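Tool-Free Towers: Taking an Old Office PC Down to the Processor and Back
By Benedito Bezerra
Posted in Repairs, May

Old office towers are my favorite computers to work on, and I will tell anyone who stands still long enough! They are heavy, they are plain, and somebody clearly thought hard about the person who would have to open them up one day. Clips you can work with a thumb, a drive that comes out without a single screw, room for an actual human hand. If you have only ever poked around inside a laptop, you are in for a treat.

I have been through 130 of these so far at Zinura, our little refurbishing shop in Bragança, and the routine below is the one I use on nearly all of them. It takes you from a closed case to a bare processor socket, and then home again with clean contacts and fresh thermal paste. Set aside a Sunday afternoon for your first one.

What you need

A Phillips screwdriver, size 2, with a long shaft
Isopropyl alcohol, 90 percent or stronger
Lint-free wipes (coffee filters are fine)
A small tube of thermal paste
A soft brush and a can of air
An anti-static strap
A tray or box lid for the parts that come out
Your phone, for pictures of the cabling

I keep my screws in a Tatel tackle box that was meant for fishing lures, and I love it dearly. An egg carton works too.

Step 1: Power off and open up

Shut down, flip the switch on the power supply if there is one, and pull the cord. Hold the power button in for a few seconds to drain what's left. Unplug everything else at the back.

Lay the tower on its side with the removable panel facing up. I can't say enough good things about working this way: the motherboard becomes a floor instead of a wall, and a dropped screw stays where you can see it. Release the panel, slide it back and lift. Put it flat beside the case if you have the bench space.

Clip the strap to bare metal on the chassis.

Step 2: Look before you pull

Take a few pictures with your phone, including one from directly overhead and one close in on the drive cables. Data cables like to loop over each other on the way to the board, and they will look completely obvious to you right up until they are unplugged.

Then find the colored parts. On a lot of business machines, the pieces you are meant to touch are blue: release latches, drive clips, the catches that hold the expansion cards. Wiggle one or two to get a feel for them. They are stiffer than you expect and tougher than they look.

Step 3: Dust

Brush first, air second. Hold fan blades still with a finger while you blow so they don't spin up. Do the power supply from the outside only and leave its housing closed, always. There is nothing in there for us.

Step 4: Shroud and cooler

Many towers have a plastic shroud that guides air over the heatsink. It usually squeezes off or tips out. Unplug the processor fan at the board, holding the plug and not the wires.

Loosen the heatsink screws a couple of turns each, in a cross pattern, until they all let go. If the heatsink won't lift, twist it gently left and right. Old paste can grip like glue. Running the computer for ten minutes before you shut it down makes this much easier, so do that if the machine still boots.

Step 5: The processor

My favorite part! Wipe the top of the processor with alcohol while it is still locked in the socket, where it can't slide around on you. Then push the lever down and slightly outward, let it come up, and open the metal frame.

Find the little triangle in one corner of the chip and note where it points. Lift the chip straight up by its edges. Don't touch the contacts underneath, and don't touch the socket for any reason. On the usual desktop sockets of this type the pins are in the board, and a bent one can mean the end of it.

If you are fitting a different processor, check the board maker's support list first. Same socket does not always mean same support. I learned that on a Dellico tower that sat on my shelf for nine weeks while I hunted for a chip it would accept.

This is also a fine moment to add memory. Push each module down evenly until both ends click. Going up to 32 GB made my own shop machine feel new.
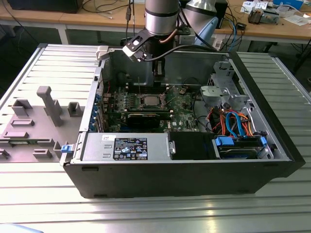
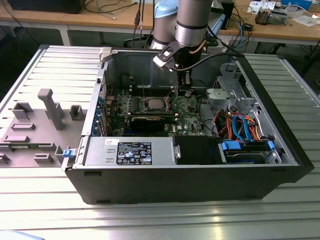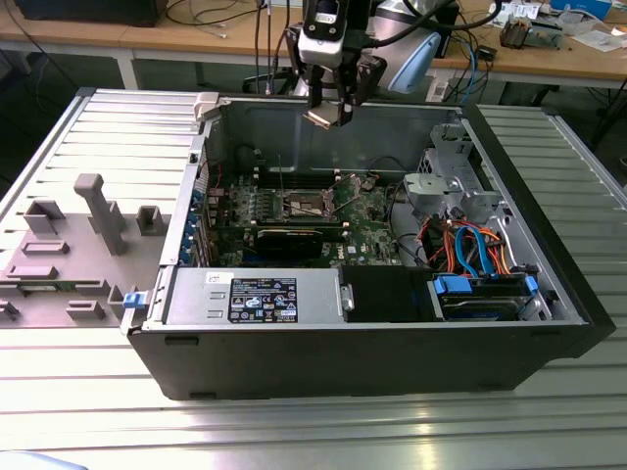 Tower on its side with the panel off. The processor is in its socket in the first two pictures; the socket is empty in the third.

Step 6: Back together

Lower the chip in with the triangle matched up. It should drop into place under its own weight, no pressing at all. Close the frame and bring the lever down. The lever takes some force and may creak a little, and that is normal.

Put a pea of paste in the middle. Set the heatsink straight down and tighten the screws in the same cross pattern, a bit at a time. Plug the fan back in (I have forgotten this on nine machines, and yes, I keep a tally on the wall). Shroud on, cables checked against your phone pictures, panel on.

First boot

Go into the setup screen and look at the processor name, the memory total and the temperature. Let it sit there for five minutes. If the temperature keeps climbing, shut down and reseat the heatsink.

No display at all? Take the memory out and put it back first, then check the processor power plug near the edge of the board. Those two cover most of the calls I get.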